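Two arms, one table: club notes for November

We got the second arm going at the Rorkden robotics club this month, so most of this post is about the put-it-on-the-plate task.
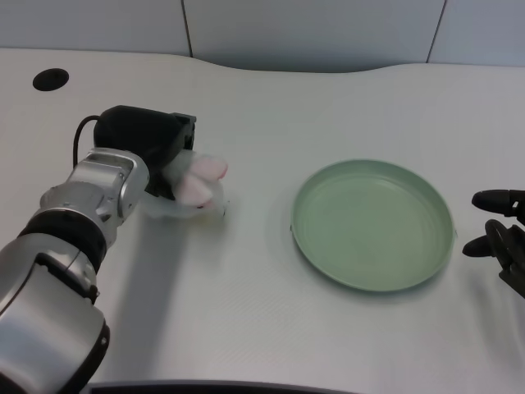
What we're working on

The task for the Dretura student challenge is simple to write down. Pick up a soft thing from the table, put it on a plate, let go. Either arm may do it. We get 10 tries per object and the judges pick the objects on the day, so we practice with whatever people bring in. The pale green plate is from my kitchen.

Soft things are harder than the blocks we used last year. A block has edges and the gripper either has it or doesn't. With the white and pink one the fingers close on fuzz, and the motor reading barely changes, so our old "did I grab something" check is useless. We now look at how far the fingers closed and compare that with an empty close. It's crude but it works on most of what we tried.

Where the numbers are

We have 211 practice runs saved so far. I went through them over two evenings and threw out 7 where the log stopped early. The biggest single log has 3482 lines and I read more of it than I wanted to. Most of the misses come from starting the grab too high, which leaves the fingers holding a pinch of fabric that slips on the way over.

We named the two control programs Ra and Grolia. Ra runs the left arm and Grolia runs the right. They don't talk to each other yet except for one flag that says "I'm over the plate, stay out." That was enough to stop the bumping - mostly.

Things to fix before the next meeting

The cable by the left gripper needs another look. It has plenty of slack when the wrist is straight, but I don't like how it moves when the wrist turns all the way around.

The release is too fast. Light objects get flicked toward the rim. I want to open the fingers halfway, wait a moment, then open the rest.

Somebody also needs to write down the table height. We measured it twice and got two answers, and both are in the code right now. I'll post the new settings once we've picked one.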